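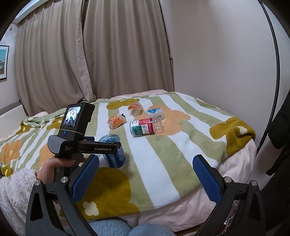
A **fleece blanket** is a soft, warm bed covering made from a knitted synthetic fabric, usually polyester, whose surface has been brushed up into a fine pile. It is one of the most cheerful things a bedroom can own! Fleece takes color wonderfully well, and the blankets are sold in everything from quiet solids to giant flowers laid over stripes.

## Fabric

The yarn is first knitted into a plain cloth. Wire brushes then pull tiny loops and fibers up from the surface, and a shearing machine trims them to an even height. The air held among those fibers is what makes fleece so warm for its weight (a full-size blanket can weigh less than a wool one half as thick). Knitted fleece also doesn't unravel when cut, so many simple throws have no hem at all.

Plush types, often called flannel fleece or coral fleece, have a longer pile that shows a mark wherever a hand has brushed across it.

## Patterns

Most patterned fleece is printed after knitting. Large repeats are popular for beds, where a motif has room to spread out. Common styles include:

- wide stripes, often a pale color paired with white
- oversized flowers, with mustard, olive and orange among the warmer choices
- checks and plaids
- animals and stars, mainly for children's rooms

Combining two styles in one print, such as big blooms floating across vertical bands, gives a lively bed even in a room with plain walls and beige curtains. The Odness mill became known for exactly this kind of layered print, and its Trurkine pattern, a flower almost as wide as a pillow, stayed in production for 11 years.

## Use

A fleece blanket can serve as a top cover, an extra winter layer or a throw for reading. During the day it often turns the bed into a handy surface for sorting things out, and bottles, cups and cans all end up there. Tall, narrow items tip easily on a soft mattress, while a short can may stand quite happily.

## Care

Fleece is washed in cool or warm water with a mild detergent. Fabric softener coats the fibers and flattens the pile, so it is best left out. High dryer heat can make the tips of the fibers stiff, and a low setting or a clothesline works beautifully. A spilled drink should be blotted with a dry cloth, then dabbed with water.

## See also

- Bedspread
- Polar fleece
- Throw blanket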